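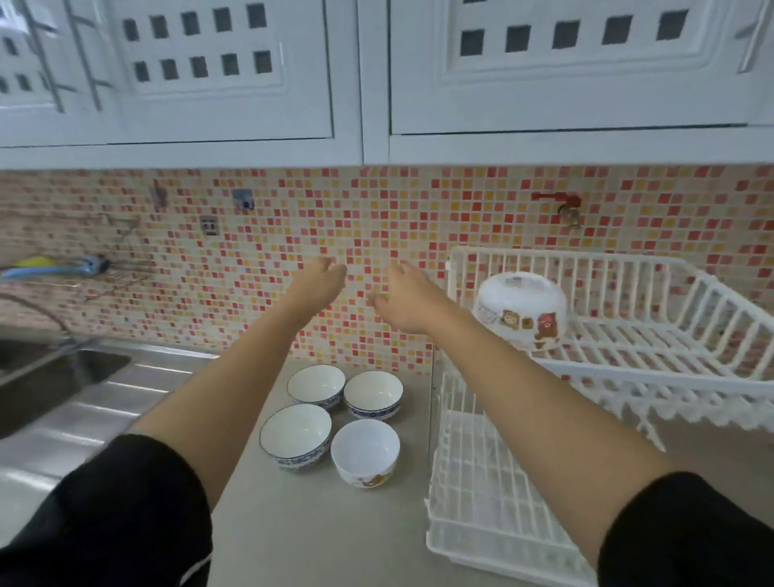
2023-02-08

Twenty days since Danidance put the new machine in at the plant and I still get up at the old time. Second shift is gone on our side, so I could sleep later. I don't.

Today's count was 1,209 cartons. Before the change, a good day for the four of us on the packing line was a lot less than that, and we went home with our wrists hurting. Mine don't hurt now. What I do is stand at the end, watch the screen, clear a carton when it jams and sign the sheet every hour. My eyes are more tired than my arms. I didn't expect that.

Nawal Metwally got moved to the Jakham building in January. She says they have her on labels and she eats lunch alone. She was next to me for six years. We used to talk the whole shift without looking up, and our hands just went on with it. The guard rail around the machine puts the next station too far away for talking, and with the fans on you would have to shout. 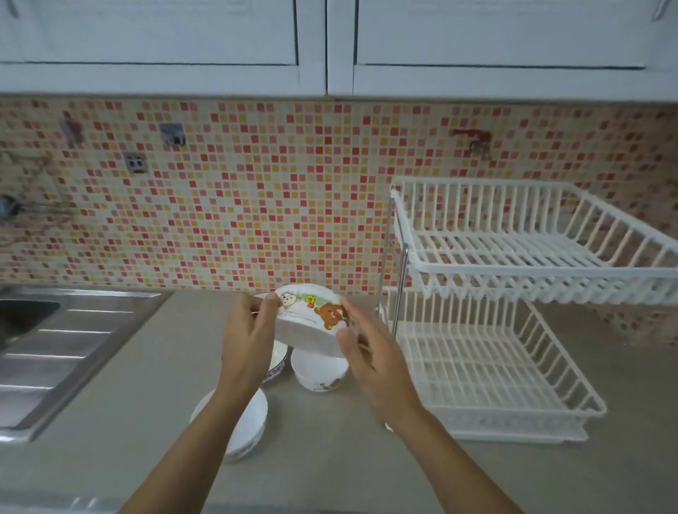
Siham Salem is the one who got something out of it. They sent her for the training and now she sets up the arm when the carton size changes, with more money on her check. She was nervous the first week and carried the manual in her apron. Today she had it running the small Adach cartons before the supervisor came down. I was glad for her. I was also a little sour, to be fair about it, because I didn't put my name on that list when it went around. I thought it was for the younger ones.

We had 148 rejects. The machine doesn't feel when a flap is soft. I always could, right when I picked it up, and I'd set that one to the side. Now it goes through and comes back to me at the end and I fix it by hand. I told the supervisor, and he wrote it down and said Won, the technician, would look at the pressure setting.

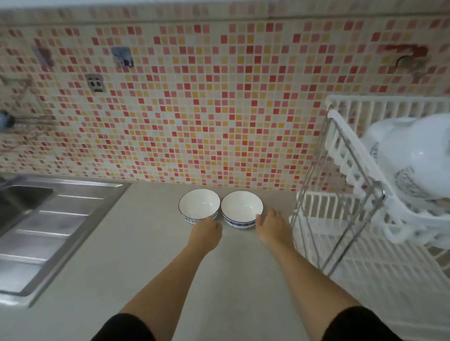

There is a meeting next week about a second arm. If it comes, they will need 2 people on the line where there are four now. They say no one will be let go, only moved, and so far that has been true. Jakham is a longer bus ride. I looked up the times tonight and I would have to change once.

Called Nawal after supper. She asked who has her locker. I said it's still empty. She is going to ask over there if they have training too, and I told Siham to save me the manual when she's done with it.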